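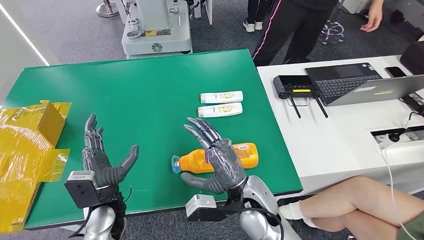 Good evening. My subject is the petition rule in Plikholm, and why I think the council should change it before the June session. Under the present rule, a petition with enough valid signatures must be put on the agenda, but no date is given for the vote. I say this slowly, because many people miss it. The paper is received, it gets a number, and then it can stay where it is for a year. Think of the orange bottle on its side on the green table, with a hand standing over it. The hand is very near, and still the bottle has not been lifted. Our petitions are often in this position.

(Pause. Ask who has signed a petition in the last year. Wait for hands.)

The Mustier bus petition. It had 2,384 signatures. The clerk's office checked them and removed 198, mostly for missing addresses. I have no complaint about the checking, it was done properly and the list was open to read. What was left was still well above the limit. After this the matter was "noted" at two meetings, and at the third it was not on the agenda at all. When Vija Strazds asked the chair about it, the answer was that the rule had been followed. This was correct. It is my whole problem with the rule.

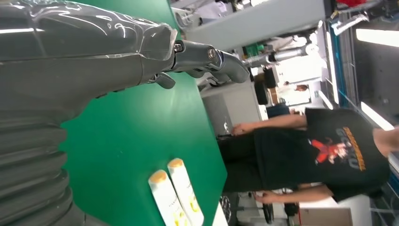

A gripper above the green table

What we propose is short. I will read it in full:

"A valid petition shall be debated and voted on at the latest at the second ordinary meeting after it is received."

The council keeps its freedom to say no. A no is an answer, and people can take it with them to the next election.

(Do not go into the Prirnberg case unless somebody asks. If asked: they have had a fixed time limit for 10 years, and their meetings are not longer than ours. Their limit is three meetings, ours would be two.)

Now the objections. Kęstutis Kuusk has written that a small group could fill the agenda with petitions on every small thing. I take this seriously, he has sat on the council much longer than I have lived here. 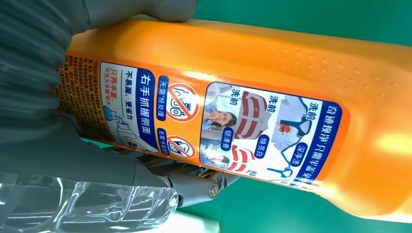 My reply is that the number of signatures needed would stay the same. To collect so many names, somebody must stand outside the shop in the rain for many evenings. If a group is ready to do this again and again, I think the council can give them half an hour.

The second objection is about cost. I do not have a good figure, and I will not guess one here. The Lukoševičius paper, which is on the chairs, has a page on staff time. Please read it at home.

(Check the clock. If it is past eight, skip the part on online signatures.)

Online signatures: we leave them out of this proposal. Some of you will be disappointed. I would also like to have them, but they need a safe way to check names, and I want the vote on the time limit first.

What I ask from you tonight: write to your own councillor, in your own words, two or three lines are enough. Use the name of the street where you live. The addresses are on the sheet by the door.

Thank you. Questions until nine.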